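Re: [hasen-riders] Crash at the Drarent bend

Lucie Lachance wrote:
> Heard sirens after supper. Was it another motorcycle?
> Is the road open yet?

Hi Lucie, yes, a motorcycle and a delivery van, right where Route 266 drops toward the creek! I came by at 8:40 pm and the deputy was waving everybody over to one lane (I sat there 23 minutes). Both drivers were talking and walking, thank goodness. I know that curve, I put my old Wunix in the ditch there in 2000, and the gravel on the inside is as bad as ever.
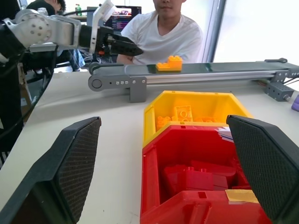

Sawatzky, April

Road's open again as of 6 this morning. If you're riding to Hasen, take it slow past the bend, there's still sand down on the northbound side. See you at breakfast!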